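Automated teardown at Groltbridge

The Groltbridge teardown line is a computer refurbishing and parts recovery operation run by Naditent, a mid-size electronics reseller. Known locally as the Cronin shop, after founder Maeve Cronin. Best known for its partly automated bench work, in which robot arms handle some of the opening, lifting and sorting of parts from used desktop computers, and for the labor agreement that came with it.

Background

Shop opened as a hand-tool operation. Workers stood at long benches, pulled drives, memory and cards out of office desktops, tested them, and boxed them for resale. Pay was by the piece. Sore wrists and cut fingers were common complaints, and turnover was high. In one February the shop took in 2,793 machines from a single office clearance and fell badly behind. Cronin began looking at arms soon after.

The first cell was put in by Arel, a small integration firm. Tadhg Scanlon led the install. Early trials used one model of case only, beacuse the arm had no good way to tell one layout from another. Later cells got swappable fixture plates and a library of case types, which stood at 246 entries as of July 2026.

Process

Towers arrive on carts and are logged. A worker lays each one on its side, takes off the panel and checks for loose screws, swollen capacitors or anything else out of the ordinary. The arm then works from above. Parts with latches or carriers suit it best — drives, mostly. Cables remain hand work. So do stuck screws, bent brackets and anything glued.
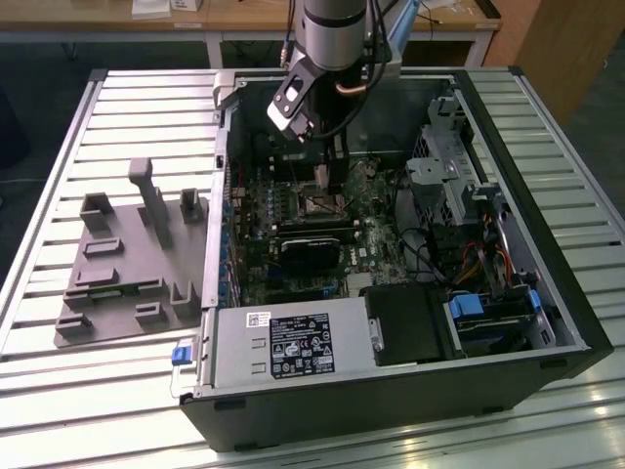 Pulled parts go to a test rack, staffed by people. Power supplies are kept apart and are never opened on site. Boards with no resale value go out to a metals recycler. Cases are stacked flat and sold as scrap steel, apart from a few kept for training new operators.

Each cell has one operator and shares a technician with the next cell over. The operator can stop the arm at any point, and is expected to. Stops are logged but not scored, a rule the staff asked for after the first year.

Effects on workers

Piece rates ended when the second cell went in. Hourly pay replaced them. Some of the faster hand workers lost money under the change and said so; a top-up was agreed for them, lasting two years. No layoffs were made at the time, though 5 posts were left unfilled when people moved on, and the union counts these as lost jobs. Naditent does not.

The work itself shifted. Less prying and lifting, more watching, clearing jams, and deciding what the arm should skip. Clodagh Ó Néill, a bench worker who moved to operating, told a trade newsletter that her hands were better but the day felt longer. Others missed the talk at the old benches, which were side by side. The cells are spaced apart and face away from each other. Seating was later moved so operators could see at least one coworker.

Training runs three weeks. Fergal Heffernan wrote the course and it is still mostly his, with updates for newer cases. Older staff were offered it first. Take-up was uneven, and several chose to stay on hand work, where the odd and damaged machines go.

Criticism

Úna Mulcahy, who represented the bench staff in the pay talks, has argued that the arms set the pace even though operators are free to stop them, as carts keep coming either way. A cap of some 1,000 towers a week was added to the agreement in response. It has been lifted twice for large orders, both times with overtime pay.

There is also dispute over who owns the case library. Much of it was built from notes made by operators, who were paid thier normal rate for it. Talks on this were still open at last report.

See also

Electronics recycling
Piecework
Industrial robot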